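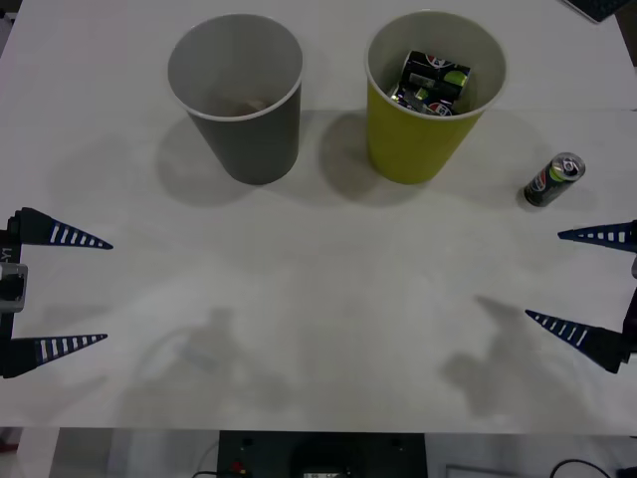
**tosisora_fan:** Not buying it. Paper cups as can holders for a party table? Cans sweat, paper goes soft. Give it 33 minutes.

**eltix4:** Mine are Markden cups and they held up through a whole July cookout. Two cans crosswise in the yellow-green one, fine.

> Two cans crosswise

**tosisora_fan:** And how do you get the bottom one out without dumping the top one?
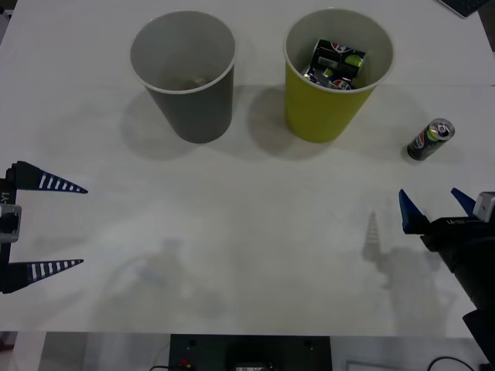
Also, a third can still needs a spot. So you've sorted two drinks and used up a cup.

**grayrim9:** I'd keep the gray cup for trash and leave the cans on the table. They stand up by themselves.

**eltix4:** They also get knocked over by themselves.

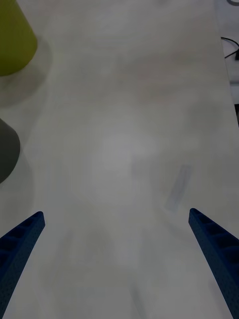 I'll stick with cups. A 9-pack is cheap.

**tosisora_fan:** So is a bowl of ice.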